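Häufig gestellte Fragen zur Steuerungssoftware Brelo

Stand: Version 4, Ausgabe Mai. Diese Seite richtet sich an Anwenderinnen und Anwender, die Brelo auf zweiarmigen Manipulationssystemen im Küchen- und Haushaltsumfeld einsetzen.

Welche Aufgaben übernimmt Brelo, und welche nicht?
Brelo umfasst die Greifplanung, die Bahnplanung und die Ausführungsüberwachung. Die Objekterkennung erfolgt im Modul Skiltum, das gesondert installiert wird. Eine Sicherheitssteuerung ist nicht enthalten. Die Vorgaben des Roboterherstellers bleiben in jedem Fall maßgeblich.

Mit welcher Taktrate wird neu geplant?
In der Grundeinstellung wird die Bahn alle 66 Millisekunden geprüft und bei Bedarf angepasst. Der Wert kann in der Konfigurationsdatei geändert werden. Kürzere Intervalle setzen eine Freigabe durch den Support voraus.

Wie legt die Software fest, in welches Fach ein Gegenstand gestellt wird?
Behälter mit mehreren Öffnungen werden als Gruppe von Zielbereichen modelliert. Jeder Bereich erhält die Attribute "Boden vorhanden" und "belegt". Eine Öffnung ohne Einsatz - etwa ein Durchbruch in der Deckplatte - ist als Ziel gesperrt, auch wenn sie in der Aufsicht frei erscheint. Unter den verbleibenden Bereichen bevorzugt der Planer den mit der geringsten Belegung.

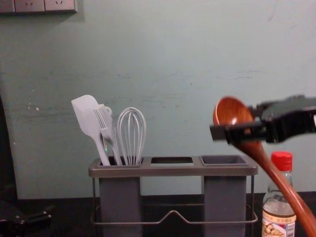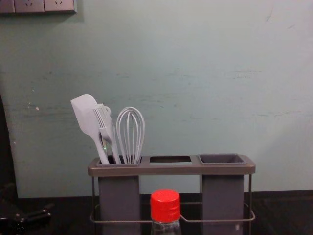 Besteckhalter mit gefülltem linkem Fach, offenem Durchbruch in der Mitte und leerem rechtem Fach. Oben zusätzlich ein Holzlöffel im rechten Greifer.

Werden durchsichtige Gegenstände als Hindernis berücksichtigt?
Ja, jedoch mit Einschränkungen. Klare Kunststoffflaschen liefern im Tiefenbild häufig lückenhafte Werte. Skiltum ergänzt den fehlenden Körper anhand erkennbarer Teile, in der Regel anhand des Verschlusses. Der Sicherheitsabstand ist für solche Objekte auf 8 Zentimeter voreingestellt. Bei farblosen Verschlüssen empfehlen wir, das Hindernis von Hand in das Umgebungsmodell einzutragen.

Weshalb bricht die Ausführung bei langen Stielen gelegentlich ab?
Der Planer rechnet den gegriffenen Gegenstand vollständig in die Kollisionsprüfung ein. Ist die Länge des Stiels nicht hinterlegt, wird ein großzügiger Hüllkörper angenommen, der an Nachbarobjekte stoßen kann. Abhilfe schafft ein Eintrag in der Objektbibliothek. Erscheint danach weiterhin die Meldung "Kein zulässiger Pfad", ist der Greifpunkt zu überprüfen.

Was geschieht mit dem Arm, der gerade nicht benötigt wird?
Er verbleibt in seiner zuletzt angefahrenen Haltung und wird als festes Hindernis geführt. Ein paralleler Betrieb beider Arme ist möglich, erhöht die Planungszeit jedoch auf fast das Doppelte.

Können Aufzeichnungen aus dem Werkzeug Blöndal übernommen werden?
Ja. Der Import unterstützt 2 Formate, die im Handbuch beschrieben sind. Zeitstempel müssen vor der Übernahme vereinheitlicht werden.

Wo werden Fehler gemeldet?
Meldungen nimmt die Geschäftsstelle Prirnau über das Serviceformular entgegen. Bitte fügen Sie das Ausführungsprotokoll und die verwendete Konfigurationsdatei bei. Anfragen, die freitags nach 12 Uhr eingehen, werden am folgenden Werktag bearbeitet.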